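An afternoon at the Hekix open day: mostly rules, plus very good cookies

I almost skipped this one. The invitation said "standards and good practice in household robotics," and I have sat through enough talks with that kind of title to know that you bring a sweater and a full phone battery. But a Tuesday in August is slow at work, the drive is 44 minutes, and my brother-in-law had been bugging me to go see where all the kitchen robot stuff is being tested. So off I went!

Hekix shares a long brick building with Clillow, which makes grippers and finger pads (they had a bowl of rejected finger pads by the door and you could take one, so of course I took three). You sign in, you get a sticker, and then you get the safety talk. I was ready to zone out. I didn't, because Géza Erdős gave it and he talks fast and draws on everything, including his own visitor sticker.

His first rule is about tape. There's yellow tape on the floor in the arm bays, and it marks how far the arm can reach with its longest tool on, plus a margin. If you're inside the tape, the arm is stopped. Stopped means the drive power is off and the person going in has the key in their own pocket. A paused program doesn't count. He made us repeat that part out loud like second graders, and I have to say it stuck.

Second rule: the person holding the stop button does nothing else. No phone, no laptop, no helping to carry a box. They swap every 15 minutes. I asked if that was overkill for an arm that picks up bowls, and Géza said the bowls were why people stopped paying attention. Fair enough. He also said the swap has to be spoken, one person says "yours" and the other says "mine," and until the second word is said the first person still has it. My swim coach did the same thing with the rescue pole!

We got split into two groups after that. Mine went to Clillow's side first, where they were pull-testing finger pads on a bench rig. It's loud in there and I caught maybe half of it. What I did get is that every pad has a cycle limit written in the log, and it goes in the trash at the limit even if it looks brand new. A woman in our group (she runs maintenance at a bakery, I think) asked what happens if you're short on pads that week. The guide said then you're short on robots that week. She wrote that down.

Then coffee. Almond cookies from somebody's aunt, and I will not say how many I had.

The second half was the part I'd come for, the household task area, which they call Yensuk after the old street name. Radosław Mazurek looks after it. He's quieter than Géza and carries a clipboard with actual paper on it — he says people read a sheet of paper and skip a screen, and I know I do. Every task has a one-page sheet. It lists the objects allowed on the table, who checked them, what the arm is allowed to do, and what makes you call the whole thing off.

The setup sheet for small kitchen stuff was the one he went through with us. A few things from it that I scribbled down:

Anything with a cord stays unplugged during motion runs, and the plug has to be somewhere the stop-button person can see it. No water, no hot food, no heat in a pot until the empty version has been signed off. Lids count as separate objects. That one surprised me, but a lid can slide off while the pot under it is doing fine, so it gets its own line and its own checkbox. Handles have to be written up with the direction they point, and if somebody bumps one you redo the line. The table gets wiped before the first run and checked again between runs, crumbs included, because the lab found it was arguing over failed grasps when the pad was simply dirty.

There's a limit on attempts too. After 3 failed tries at the same grasp, the operator stops and writes down what happened in plain words before anyone touches the settings. Radosław read us one that said, in full, "went for the bowl, got the air next to the bowl." Best sentence of the day.

I liked how much of it was about the people. You can't be the one who set up the table and also the one who signs the sheet. New folks do 325 supervised runs before they get to sign anything, and there is no shortcut for having a degree, which apparently caused some grumbling. A guy from Eseck (they do home care equipment, he had come a long way for this) asked whether the rules slow everything down. Radosław said sure, a bit, in the first month, and then you stop losing afternoons to mystery problems. Roughly what my dad used to say about labeling the fuse box.

We also talked about glare for longer than I thought anybody could talk about glare. A shiny tabletop bounces light back at the cameras, and so does a steel toaster front, and their practice is to leave that alone and note it on the sheet. Homes have shiny things in them. If you matte everything down for the test, you've tested a house where no one lives. I went home and looked at my own counter and, well, they have a point.

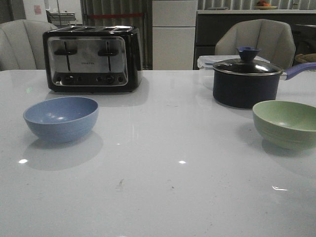

Should a test kitchen be kept simpler than a real one?

Only at the start. The Yensuk practice is to begin with a short list of objects and add one at a time, with a new line on the sheet and a new signature for each, until the table is as mixed as a family would leave it.

The part I keep chewing on is the call-off list. Every sheet has one, and it's in bigger type than the rest. Somebody steps over the tape, call it off. An object shows up that isn't on the sheet, call it off, even if it's a pen. The stop-button person feels unsure and can't say why — also a call-off, and nobody gets to ask them to justify it until the arm has no power. Géza came back in for this bit and said the last one is the rule visitors argue with most. Our group argued with it for a good ten minutes, with the bakery lady firmly on his side.

If you're thinking of going, the parking behind the building fills up by lunch, so use the side street. Wear closed shoes or they'll hand you the loaner ones, and the loaner ones squeak. Ask for a blank copy of the task sheet before you leave, Radosław keeps a stack under the clipboard. I've got mine on the fridge and I'm rewriting it for our shop's drill press this weekend.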